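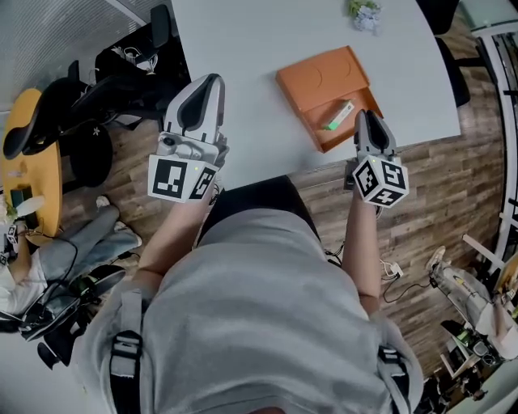

Slide 1. Okay, hi everyone, leave this up while people find seats.

So I want to spend my 17 minutes on trays. Yes, trays! I've been setting tables for the Wadetance lunches for two years now, and the tray is the thing I get asked about most, usually by someone carrying four things in two hands.

(Pause. Ask who has one at home. Wait for hands.)

The orange one is my favorite kind. Raised edges, so a small box can slide a bit and still stay on board. It's a strong color on a white table too, and you can spot it from across the room - handy when you've got up to 143 people coming through, like we did at Lastarau in February.

Slide 2. Where to put it. I used to park trays dead center and then wonder why everyone was leaning. Now I put them within easy reach and let the flowers go farther back, toward the other side. Pale flowers, some green leaves, done. Keep them low if people need to talk across.

Curved table edges: mention the Hyun room here. You lose the corner, so don't push a tray right up to the curve.

Slide 3. Small boxes. One per tray to start with, then add more if it still looks bare. I like a bit of green on the box next to the orange, but that's just me - skip this if we're past 2:30.

Questions, then hand over to the Flinov folks for the napkin part.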